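Workshop notebook, February — heron, sheet 8

Started on the neck today. The body has been sitting under plastic and I can't put this off any longer. The armature wire comes up from the shoulders in one long curve, and I now think the curve is wrong. A heron's neck has a kink in it, a hard change of direction partway along, where one of the vertebrae is longer than the rest. Mine looks like a swan's.

Cut the clay back to bare wire and bent it again with two pairs of pliers. Checked it against the skeleton drawing pinned over the bench. Better, though the head now sits too far forward and the whole bird wants to tip. Added a second wire down the back leg and wedged the base.

Weighed out 400 g of the Plomico grey for the neck and used nearly all of it. It is stiffer than the Naylor and holds an edge, but it cracks if I push it over a bend in one go. Thin strips laid lengthways work well enough. I left the throat side rough for now.

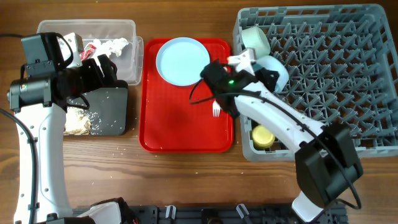
Keyvan Arabzadeh came by after lunch and thought the kink was still too low. He would move it up by a thumb's width and leave the head where it is, and let the beak come down a little to bring the weight back. He also said to stop doing feathers on the breast until the neck is settled, as they will only have to come off again. I had already done a patch. It came off again.

Moved the kink. He was right about the beak as well: dropping it a few degrees makes the bird look as if it is watching something in the water, and the balance is easier. The eye will have to go in further back than I marked it.

Tools: the small Ruvileo loop has a bent shank, straightened it once, won't do it twice. Order another, and more wire in the thinner gauge.

To do next: breast plumes, long ones first. Knees — check which way they fold on the raised leg, I have drawn it both ways in this book. Ask about kiln space before the legs go any further, the base is wider than the old shelf. Plastic back on at 5, damp cloth round the neck only.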